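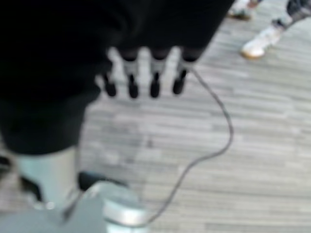
Wuria Textile Care – Folding and Sorting list

Re: plain black items

Anjani Jugah wrote:
> Does plain black fabric get its own stack, or does it go in
> with the other darks? The sheet from May doesn't say.

Own stack. Fold in half lengthwise, then in thirds, and smooth out the soft folds before the last turn. With no pattern or logo to line up, use the longest straight edge as the reference – a rounded end goes inside. Shelf 2, left side. I'll correct the sheet on Tuesday.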